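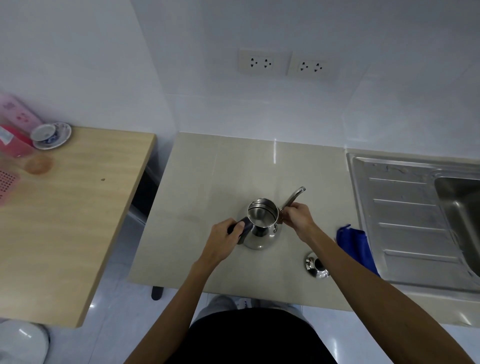 Stainless steel pot on a stone worktop, cloth or sponge in the left hand.

Lirstead Residents' Forum > Water and Utilities > Hard water and limescale since the change of supply

Treltedach_Court_Office
Posted Oct 9, 2021
Residents of Treltedach Court are advised that the water supplied to the building has been noticeably harder since June. The management office has received complaints of scale in kettles, pans and shower heads. We are considering a shared softener from Resura, quoted at 1,905 pounds including fitting. Comments are invited before any order is placed.

millgate_tenant
I wish to record my support. I have replaced one kettle already, and the white film on my pans returns within days of cleaning. The cost per household would be modest.

R_Block_Upper
I must respectfully disagree. White vinegar and warm water, left for half an hour and rinsed well, will remove scale from steel. The building does not require equipment costing 1,905 pounds for a matter which can be dealt with at the sink.

millgate_tenant
Vinegar does not reach the inside of a boiler. The previous post deals only with pans.

Nilsuwan_Kitchen
We operate the Nilsuwan premises on the ground floor. A softener was fitted to our own supply two years ago at a cost of 900 pounds, with servicing and salt charged separately. Scale has been greatly reduced. We would ask the office to confirm whether the Resura figure includes servicing, as ours did not.

R_Block_Upper
I should also like to know whether an unsoftened drinking tap would be kept in each flat. Some residents are on low-salt diets and should not be asked to give this up.

Treltedach_Court_Office
The quotation does not include servicing. A drinking tap on the unsoftened supply can be kept in each kitchen – this would add 600 pounds to the total for the building. A written breakdown will be placed on the noticeboard.

R_Block_Upper
Then the true figure is 2,505 pounds before salt or servicing. I remain opposed and request that a second quotation be obtained.

millgate_tenant
I have no objection to a second quotation, provided that it does not delay the matter until next June.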